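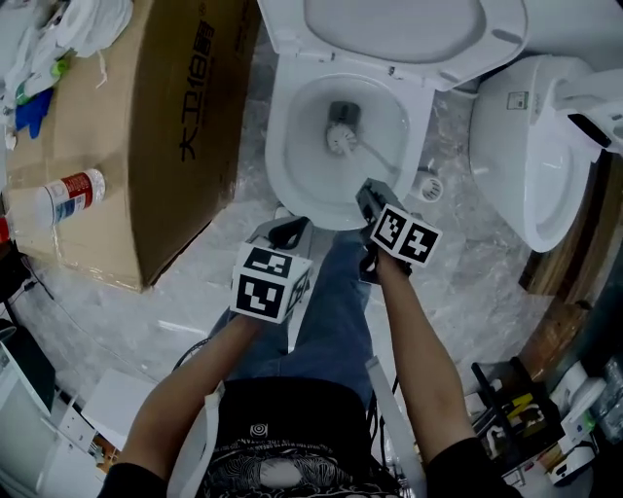 How often do you clean the bathrooms between guests?

Every single changeover, even if you only stayed the one night. I do them first, windows open, before I touch a bed. If you're in for longer than a week I'll pop by with fresh towels and give the bathroom a going-over, unless you'd rather I left you in peace!

What time can I check in?

From 2 in the arvo. Trunulwood has 14 cabins and I try to have the far ones ready early, so send me a text if you're on the road and I'll see what I can do.

Can I bring the dog?

Please do! It's $18 a night, any size, and there's a colour-coded map in the cabin showing the off-leash bits along the creek. Not on the doonas though.

Is there mobile reception?

One bar on the verandah, two at the top of the driveway. The wifi is fine for email (I wouldn't try a movie on it).
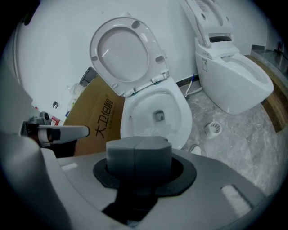
Margie wrote in to say the driveway bar drops out after dark and she had better luck beside the woodshed, so give that a burl too.

What if I need to cancel?

Let me know a fortnight ahead and you'll get the lot back. After that I keep $155, and the rest goes towards another stay whenever you like, except in September, when we book out for the wildflowers.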